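1/15/19 Notebook, demo day prep and the visit itself

Right, writing this up while I still remember it. Visitors from Brardale came in the morning, 13 of them, which is more than the room likes, so Dorota split them into two lots and kept the second lot busy with tea and the Wamcombe slides. Peter Paulík did the talking for the first half and I did the second half (voice gone by lunch!).

Station 1, hanging up the utensils

We ran the glove devices first, both hands, with the tracking plates on. I'd wanted the rack already loaded so people had something to look at, but Celina said no, start with bare hooks and let them watch it fill, and she was right. First one up was the slotted thing with the brown handle. The visitors loved how ordinary it all was. One chap asked how you get the little hole in the handle over a hook with all that gear on your fingers, and the answer is slowly, and with your tongue sticking out.
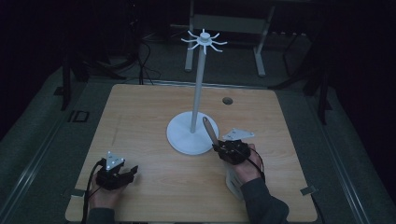 Station 2, hand-held grippers

More people wanted a go at these than at the gloves, I think because you just pick them up and squeeze. We let four of them try after a quick show from Bożena, who makes it look like nothing at all. I gave my usual speech about going in square and keeping the fingers level, then promptly went in crooked myself.

The cream tapered piece with the raised letters was the one I was nervous about. It's wide at the top and thin lower down, so if you close too high the pads want to ride down the slope. Best place is where it starts to narrow, one pad each side at the same height, and then don't fiddle.

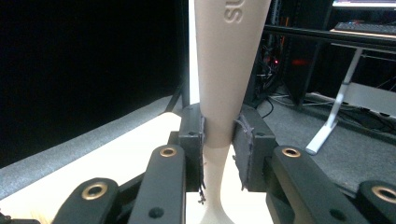
A lady from the Mazurek side asked whether it would be easier with harder pads. Maybe, but then you'd lose the give, and I like the give. Arben thinks I'm being sentimental and wants to try a rubber facing before April. We had a proper back-and-forth about it in front of everybody, which they seemed to enjoy more than the slides.

Somebody also wanted to know what a set costs to keep going. I said 800 a year in spares and Peter pulled a face, so I'd better check that before it turns up in their report.

After that we did the fork. White plastic, flat on the wooden table, and it is a pig to pick up. There's hardly any height to it, so you have to come in low with the fingers open and get either side before you squeeze. I told them to forget the tines and think about where the pads are going. Bożena talked one of the younger visitors through it, very patient, "bit lower, bit lower, stop", with me hovering behind like an anxious parent.

The pads need changing, by the way. They're fraying at the edges and there are threads hanging off. I know I said that last time as well.

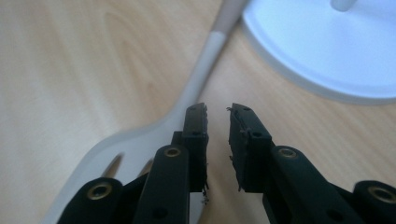

Jobs arising

Fresh pads on the grippers (me, and I mean it). Arben to cut a test pair in rubber so we can stop arguing.

Ask Falemetti if they still want their visit in April, and tell them we can take 13 at a push but fewer would be nicer.

Dorota has the sign-in sheet and will send the thank-you note within 48 hours. Celina, can you put your running order in the shared folder? I want to pinch it for next time.

Check the 800.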